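Save Files and Second Chances: Adding a Rewind Feature to a Small Puzzle Game

Project report - Isla Paterson and Salamatu Oyelaran
Game Design Studio, final hand-in, September 1, 2024
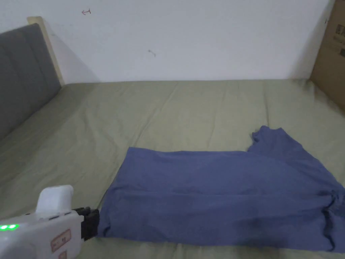

Our game is called Munro. It's a 2D puzzle platformer where you carry a lantern up a mountain, one screen per puzzle. We built the first version last term and it was fine but people quit it a lot. This term's project was to find out why, and to see if a rewind button would help. Isla did the code, Salamatu did the levels and ran the playtests. We both wrote this up, mostly the night before, sorry for the state of the references.

1. What we started with

Version one had 13 levels. If you fell or burned out the lantern you went back to the start of the level. Simple. The problem is level 6 (the one with the two swinging bridges) takes a couple of minutes to set up before you even get to the hard bit, and one bad jump wipes all of it. Same with level 11. In the feedback forms from last term the word "again" comes up over and over, never in a nice way.

We looked at three ways to fix it:

Checkpoints in the middle of levels. Easy to build. Bad for a puzzle game though, you can save yourself into a corner where the lantern is already used up.

Shorter levels. Would have meant throwing out most of Salamatu's maps. No.

Rewind. Hold a button, time runs backward, let go when you like where you are. More work but it fixes the stuck-in-a-corner problem as well.

We went with rewind.

2. How it works

Munro runs on Gekach, the engine the department gives us. Gekach has no built in way to record state so we wrote our own. Every physics step we store player position, player speed, lantern fuel and the state of anything that moves in the level. These go in a ring buffer with 400 slots. When it fills up the oldest one gets written over.

First try stored everything on every step, including things that never move, like walls. It ran badly on the lab machines and worse on Salamatu's laptop. Second try only stores objects marked "movable". Much better. Third try was supposed to store only the changes between steps, but we got a bug where bridges came back rotated the wrong way and we ran out of time, so the hand-in build uses the second try.

When you hold the rewind key the game reads the buffer backward, two slots per frame so it feels quick. Sound was a pain. Playing the music in reverse sounded awful, so we just drop the volume and put a low filter on it.

Bugs we found and fixed:

- Lantern fuel did not come back on rewind. You could undo a fall but you'd still have an empty lantern. Embarassing, we missed it until the first playtest.
- Rewinding past the start of a level crashed the game.
- Doors opened by a pressure plate stayed open after rewinding, so you could skip level 4 altogether. A tester found this and told us it was her favorite part.

Bugs we did not fix:

- The moth enemy in level 9 sometimes forgets which way it was facing.
- If you pause while rewinding, the filter stays on the music until the next level.

3. Playtests

We had 9 testers, all students from other courses. Each one played the old version and the new one. Half-ish started with the old version and the rest with the new, to be fair to both. Sessions were in the Olutberg lab, headphones on, no help from us unless the game broke.

We logged every death and every rewind. In the new version the log has 764 rewinds in total. Most of those are short, just a quick tap to undo a jump. We expected people to use long rewinds to try out a whole different plan and that hardly happened.

Where the rewinds were: level 6 by far the most, then level 11. Level 2 also got a lot, which surprised us as it's meant to be a tutorial. Watching the sessions back, people were just playing with the button. One tester ran the lantern off the same ledge over and over to watch it float back up.

Did people quit less? Yes. In the old version only two testers got past level 6 before asking to stop. In the new one all but two did. It's a small group and some of them had seen the early levels already by then, so we can't make too much of it.

Not everyone liked it better. One tester said the old version made her careful and the new one made her lazy. Another said level 11 "stopped being scary". We think that is a fair point - the swinging bridges were built around the fear of losing your progress, and with that gone they're kind of dull.

4. Comparison with another game

The course asks for one. We picked Sesine, the game made by the group across the hall, who solved the same problem with a skip button after three deaths. They let us try their build. Skip is far less work and never breaks anything, but we both skipped levels we could have solved and then felt lost later when the trick from the skipped level came back. So skip works better in a game where the levels don't build on each other. Ours do.

5. What we'd change

Limit the rewind somehow. Our first idea is to tie it to lantern fuel, so each rewind costs a little light. We made a rough version in one level and it made people think again before pressing, but the numbers need a lot of tuning and none of our testers have tried it.

Rebuild level 11 from scratch. Salamatu has sketches.

Get the change-only storage working so the buffer can be longer. Right now it runs out in the middle of a long fall on level 12 and you just hang there in the air, then drop.

Write the test plan earlier!! We made the feedback form after the first session and had to call that tester back.

6. Who did what

Isla: rewind buffer, input, sound filter, bug fixing, sections 2 and 5.
Salamatu: level edits, playtests, log sorting, sections 1, 3 and 4.

The build and the raw logs are in the shared folder. We plan to put up a patched version in October, with the moth fixed if we can work out what is wrong with it.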